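Posgate Skin Talk > Hands, Feet and Nails > Thick hand cream under gloves overnight, worth it?

drycuticle_14
My hands crack every December and I'm tired of it. I bought the Prullonach overnight hand balm and I've been wearing it under cotton gloves for two weeks. The knuckles are softer. The fingertips are the same as before, still splitting next to the nail on both thumbs. Do I need to give it longer, or is this the wrong product for splits? I wash my hands a lot at work and the soap there is the cheap pink kind.

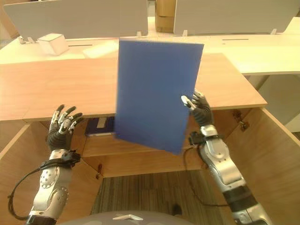 Blue board, held at the right edge.

mossandoat
Two weeks is short for splits. Mine took most of a month. I would stay with the balm and change the soap first. Bring your own in a travel bottle if they let you.

kelpwash
I disagree about the balm. Prullonach is mostly wax. It sits on top and feels nice, but if the skin under it is dry when you put it on, you're sealing in nothing. Put it on within a minute of washing, while your hands are still damp. Or skip it and get something with urea in it. I use the Stustelen 10 percent and it's half the price.

drycuticle_14
I've been putting it on dry hands right before bed, so that could be part of it. Doesn't urea sting on open splits?

kelpwash
Yes, for a minute or so. Then it stops.

mossandoat
It stung me for a lot longer than a minute and I ended up washing it off. Please don't put urea on open cuts. Close them up first with plain petroleum jelly and a bandage, then go to urea once there's no broken skin. Kelpwash has tougher hands than the rest of us.

kelpwash
I have eczema on both hands, so no, I don't. I said what worked for me.

rinse_repeat_24 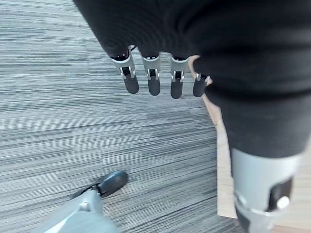

Fingertips are a separate problem from knuckles and I treat them separately. Most people rub cream into the backs of their hands, wipe the palms together and call it done, and the tips get whatever is left. The pads also touch everything all day, so it comes off there first. What I do is hold the hand with the fingers hanging straight down and a little apart, same as the silver and black one in my picture, and go over each tip with a dab of the Gkikas cuticle ointment. With gaps between the fingers I don't miss the sides of the nails, and that's where my splits start. Then gloves. I do the thumbs last and give them a second coat.

drycuticle_14
Do you use cotton gloves or the gel lined ones?

rinse_repeat_24
Cotton. The gel lined ones made my hands sweat and I took them off in my sleep. A pack of cheap cotton ones from the drugstore is fine. Wash them every few wears without fabric softener.

palmside
Going to be the odd one out here and say gloves did nothing for me. I tried them for a whole winter. What helped was wearing dish gloves for every wet job and keeping a tube by each sink. My hands were never going to heal overnight if I was stripping them all day. Also the Gkikas ointment has lanolin in it, so patch test if wool bothers you.

mossandoat
Seconding the patch test. Inside of the elbow, and leave it alone for a couple of days.

kelpwash
Agree with palmside on dish gloves. Still think the balm is overpriced.

drycuticle_14
OK, plan for now: own soap at work, petroleum jelly and a bandage on the thumbs until they close, balm on damp hands for the rest. I'll look at urea after that. Does anyone know if Stustelen makes an unscented one?

kelpwash
They do. It's the tube with the white cap. The pump bottle is scented.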